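**March 5, 2024**

I've had the white table since January, and I'd like it on record that I was warned. White tops show everything, said the man in the Praden showroom in Nornomthorpe, in the tone of someone who has said it to many people and been ignored by all of them. I paid my £484 and went home delighted.

Five weeks was all it took. Scuffs, specks, a couple of thin black scratches, and a patch of dark smudges that look as if something small and inky had stopped to think before moving on. I've tried washing-up liquid, bicarb paste and a cream cleaner from Tetar that smells of swimming baths. The bicarb did best, by which I mean it did something.
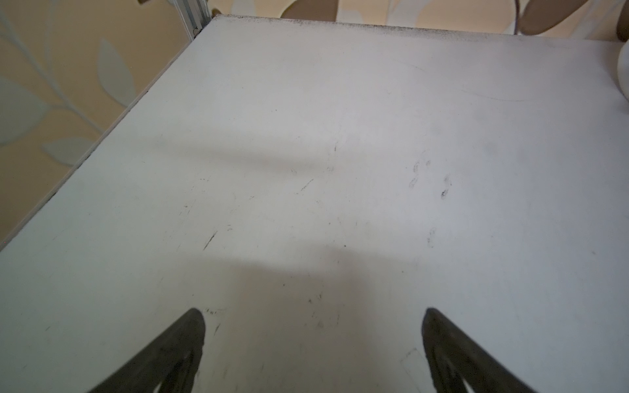 Chutima Sitthichai reckons I should stop scrubbing altogether, as each go takes a bit more of the finish off and gives the next mark something to cling to. Her own table got a wipe with a damp cloth on Sundays and otherwise had to take its chances, and after a year or so she couldn't have told you which marks were new. I find this deeply persuasive, mostly for the part about not scrubbing.

So the table is officially a working surface now, and the work is laundry. I fold standing up, at table height, having finally accepted that folding on the bed leads to lying on the bed. The system came out of a secondhand Kinoshita booklet of 19 pages, most of them diagrams of jumpers. You tip the lot out in one heap at the back, pull a single thing forward into the clear space, fold it, and put it away to the side before you're allowed another. No sorting first. Sorting first is how I used to spend an entire evening making five smaller heaps and calling it progress.

It does work, up to a point. The point is usually whatever is at the bottom, which in my experience is something black and covered in fluff from everything that was on top of it. 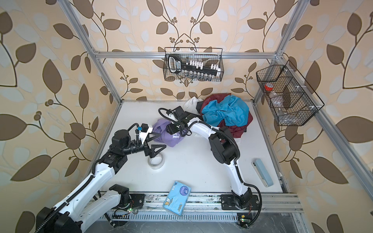
Tops with writing on the front get folded lettering outwards, so I can tell them apart in the drawer without digging. Plain ones go in thirds and then in half. The booklet wants them standing up on their own like little books, and mine will do that for as long as I'm looking at them. Anything dark red gets checked for whatever it was washed with, after an episode with a pillowcase I'm still not ready to discuss.

Ermira Mladenović has asked whether I iron. I don't. I have an iron, and it lives in the cupboard under the stairs with the bicarb, and we leave each other alone.

Next week I'm trying a melamine sponge on the scratches — very gently, Chutima, before you write in.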